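Skuvoso 핑거 마운트 키트
홈 > 부품 > 그리퍼 > 핑거 마운트
재고 있음 (Gamard 공방 선반 맨 아래 칸)
판매가 112프랑, 배송비 별도
장바구니 담기 / 찜하기 / 문의하기

평행 그리퍼를 중고로 구했는데 손가락이 없는 분, 있는데 길이가 안 맞는 분, 길이는 맞는데 사과만 집으면 미끄러지는 분을 위한 키트입니다. 금속 브래킷 한 쌍과 교체용 패드, 나사, 그리고 조립 전에 미리 망쳐 볼 수 있는 시뮬레이션 장면 파일이 들어 있습니다. 그리퍼 본체와 로봇 팔은 포함되지 않습니다. 이 문장을 제품명 바로 아래에 넣을까 고민할 만큼 문의가 많았습니다. 112프랑에 로봇 팔은 안 드립니다.

Skuvoso는 공용 작업실 Gamard의 뒷방에서 시작했습니다. Meinrad Tanner가 브래킷을 깎고, Beat Holzer가 장면 파일과 설정을 만듭니다. 둘 다 본업이 따로 있어서 답장은 주로 밤에 나갑니다. 문장이 짧으면 화가 난 게 아니라 졸린 겁니다.

구성품
좌우 브래킷 한 쌍
교체용 패드 두 벌 (단단한 것, 말랑한 것)
고정 나사 여덟 개와 여분 조금
인쇄된 조립 설명서
시뮬레이션 장면 파일 내려받기 코드
육각 렌치는 없습니다. 집에 이미 서랍 하나를 채울 만큼 있으실 테니까요.

어디에 맞나요
볼트 구멍 간격을 조정할 수 있도록 긴 홈을 냈기 때문에 취미용 평행 그리퍼에는 대체로 맞습니다. '대체로'라는 말이 불안하시면 자료실의 도면을 실제 크기로 출력해 그리퍼에 대 보세요. 프린터 설정에서 '용지에 맞춤'을 꺼야 합니다. 첫 시제품 브래킷이 전부 조금씩 작았던 원인이 그 체크 표시였고, 그 시제품들은 지금 Gamard 부엌에서 봉지 집게로 일하고 있습니다. 성능은 훌륭합니다.

진공 흡착식이나 손가락이 셋인 그리퍼에는 맞지 않습니다. 세 손가락용을 만들 계획이 있느냐는 질문에는 5월부터 같은 답을 드리고 있습니다. 계획은 있습니다.

장면 파일에 대하여
키트를 사신 분들이 브래킷보다 더 오래 붙잡고 있는 것이 이 파일입니다. 원래는 조립 설명서에 넣을 그림이 필요해서 Beat가 주말에 만든 것이었습니다. 그런데 설명서는 그대로인데 장면만 계속 커졌습니다. 반사되는 검은 탁자가 들어가고, 카펫이 깔리고, 어느 날은 벽에 걸레받이까지 붙어 있었습니다. 걸레받이가 파지 성능에 미치는 영향은 아직 확인되지 않았습니다.

기본 과제는 바구니에 든 과일 집기입니다. 보라색 플라스틱 바구니에 망고 하나와 사과 하나가 들어 있고, 팔은 위에서 내려갑니다. 쉬워 보이지만 바구니에 벽이 있다는 점을 잊으면 곤란해집니다. 저희는 여러 번 잊었습니다. 손가락이 뒤쪽 벽 가까이로 들어가는 경로를 한 번쯤 일부러 돌려 보시기 바랍니다. 브래킷을 길게 뽑을수록 과일에는 잘 닿지만 테두리 근처에서 움직일 여유가 줄어드는데, 그 사이 어디쯤에서 타협할지를 여기서 정하면 됩니다.

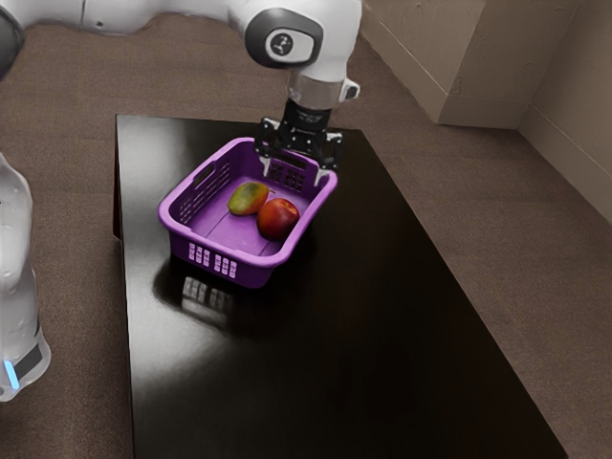 과일이 둘뿐이라고 얕보시면 안 됩니다. 서로 닿아 있으면 한쪽을 잡으려던 손가락이 다른 쪽을 먼저 밀고, 밀린 쪽은 굴러가고, 굴러간 쪽은 구석에 박힙니다. 파일에 든 스크립트로 과일의 위치와 각도를 바꿔 가며 돌릴 수 있으니, 한 배치에서 성공했다고 바로 실물로 넘어가지 말고 몇 가지 배치를 더 시도해 보세요. 사과는 둥글어서 어느 쪽으로 접근해도 비슷하게 어렵고, 망고는 긴 방향으로 잡으려 들면 갑자기 훨씬 어려워집니다. 그리퍼를 돌려서 짧은 쪽을 잡는 것이 기본입니다.

마찰 계수는 단단한 패드와 말랑한 패드 두 가지 값을 넣어 두었습니다. Meinrad가 경사판과 동네 가게 사과로 잰 값입니다. 학술적으로 인용하실 분은 없으리라 믿습니다. 혹시 인용하신다면 사과 품종을 물어보지는 말아 주세요. 적어 둔 종이를 Meinrad의 아이가 가져가 공룡을 그렸습니다.

시뮬레이션에서 되는 것이 작업실에서도 되느냐고 물으시면, 방향은 맞고 숫자는 틀립니다. 화면 속 탁자는 흔들리지 않습니다. Gamard의 탁자는 누가 문만 닫아도 흔들립니다. 처음 실물로 옮길 때는 속도를 확 낮추고, 과일 대신 양말 뭉치로 시작하세요. 양말은 멍이 들지 않고, 바닥에 떨어져도 원래 자리로 돌아간 것처럼 보입니다.

조립
조립에는 한 시간이면 충분하다고 적고 싶었으나, Gamard 회원에게 설명서만 주고 맡겨 보니 점심을 포함해 약 7시간이 걸렸습니다. 설명서를 고친 뒤로는 저녁 한 번에 끝냈다는 분이 많습니다. 고친 내용의 대부분은 좌우 브래킷이 다르게 생겼다는 사실을 첫 장으로 옮긴 것입니다.

먼저 그리퍼 전원을 빼고 손가락 받침을 끝까지 벌려 둡니다. 좌우 표시를 확인하고 브래킷을 느슨하게 걸친 다음, 손으로 천천히 닫아 양쪽 패드가 나란히 만나는지 봅니다. 만나면 나사를 번갈아 조입니다. 만나지 않으면 좌우를 바꿔 끼우신 겁니다. 좌우가 맞는데도 만나지 않으면 브래킷이 홈 안에서 밀린 것이니 풀고 다시 맞추세요. 나사 고정제는 모든 것이 확실해진 다음에 바르세요. 저희처럼 먼저 바르면 열풍기의 존재 의의를 새롭게 알게 됩니다.

패드는 눌러 끼우는 방식입니다. 접착제를 쓰지 않으니 닳으면 뽑아서 바꾸면 됩니다. 새 패드는 표면에 가루가 묻어 있으니 미지근한 물로 씻어 말린 뒤 끼우세요.

전원을 다시 넣기 전에 케이블이 브래킷에 걸리지 않는지 손목 관절을 끝에서 끝까지 손으로 돌려 보시고, 비상 정지 버튼은 팔이 닿지 않는 쪽에 두세요. 팔을 지나서 손을 뻗어야 누를 수 있는 비상 정지 버튼은 장식품입니다.

공용 작업실에서 쓰시는 분께
키트에 동봉한 주황색 꼬리표는 '조정 중, 건드리지 말 것'이라고 쓰여 있습니다. Gamard에서 시험한 결과 효과가 전혀 없었습니다. 그래도 드립니다. 정말로 건드리면 안 될 때는 제어기의 전원 코드를 뽑아 집에 가져가시는 편이 낫습니다. 영점 값은 파일로 저장해 두고, 파일 이름에 '최종'이라는 단어는 쓰지 마세요. 저희 공용 폴더에는 그런 파일이 14개 있고 그중 어느 것도 맞지 않습니다.

같이 많이 사시는 것
Skarkeck 케이블 고정 클립: 손목에서 선이 덜렁거리는 것을 막아 줍니다. 못생겼지만 잘 물고 있습니다.
Issahaku 말랑 패드 리필: 토마토를 집을 생각이시라면 넉넉히 사세요. 토마토도 넉넉히 사세요.

구매하신 분들의 글
"브래킷은 좋습니다. 장면 파일을 켰다가 밤을 새웠고 브래킷은 아직 봉투 안에 있습니다." (별 다섯)
"도면을 출력해서 대 보라는 말을 안 듣고 샀는데 맞았습니다. 자랑하려고 씁니다." (별 다섯)
"왼쪽과 오른쪽을 바꿔 끼웠습니다. 설명서 첫 장에 쓰여 있더군요. 두 번째 장부터 읽었습니다." (별 넷)
"로봇 팔이 안 들어 있음." (별 하나)

자주 받는 질문

장면 파일만 따로 살 수 있나요?
아직은 안 됩니다. Beat는 무료로 풀자고 하고 Meinrad는 브래킷이 창고에 쌓여 있다고 합니다. 창고는 Meinrad의 침실입니다.

제 팔 모델을 장면에 넣을 수 있나요?
관절 설명 파일이 있으면 됩니다. 기본으로 들어 있는 흰색 팔을 빼고 같은 자리에 넣은 다음, 손목 플랜지 좌표만 맞추세요. 그리퍼가 탁자 밑에서 나타나면 축 하나의 부호가 반대입니다.

바구니를 다른 물건으로 바꿔도 되나요?
됩니다. 다만 충돌 모양을 단순한 상자로 두면 속이 꽉 찬 바구니가 되어 과일이 튕겨 나갑니다. 바닥과 벽을 따로 만드셔야 합니다. 튕겨 나가는 과일은 한 번쯤 볼 만합니다.

컴퓨터가 오래됐는데 돌아갈까요?
탁자 반사를 끄면 웬만하면 돌아갑니다. Beat에게는 껐다고 말하지 말아 주세요.

들 수 있는 무게는요?
그리퍼 쪽이 먼저 포기합니다. 그리퍼 제조사가 정한 한도를 지키시고, 브래킷이 길어지면 그만큼 손해를 본다고 계산하세요.

배송과 반품
주문이 들어오면 Meinrad가 출근길에 부칩니다. 출근하지 않는 날에는 부치지 않습니다. 반품은 받으신 뒤 14일 안에 가능하고, 나사 고정제를 바르지 않은 상태여야 합니다. 내려받기 코드를 이미 쓰셨어도 브래킷은 반품됩니다. 파일을 되돌려 받을 방법을 저희가 모릅니다.

변경 내역
브래킷 홈을 조금 늘렸습니다. 설명서에 좌우 표시를 넣었습니다. 장면 파일의 과일이 가끔 바구니 바닥을 뚫고 떨어지던 문제를 고쳤습니다. 카펫 질감을 개선했습니다(요청하신 분 없음).

페이지 수정: 2023년 11월 1일
문의는 위쪽의 문의하기 단추를 눌러 주세요. 그리퍼 모델명과 볼트 구멍 간격을 함께 적어 주시면 답장이 하루 빨라집니다.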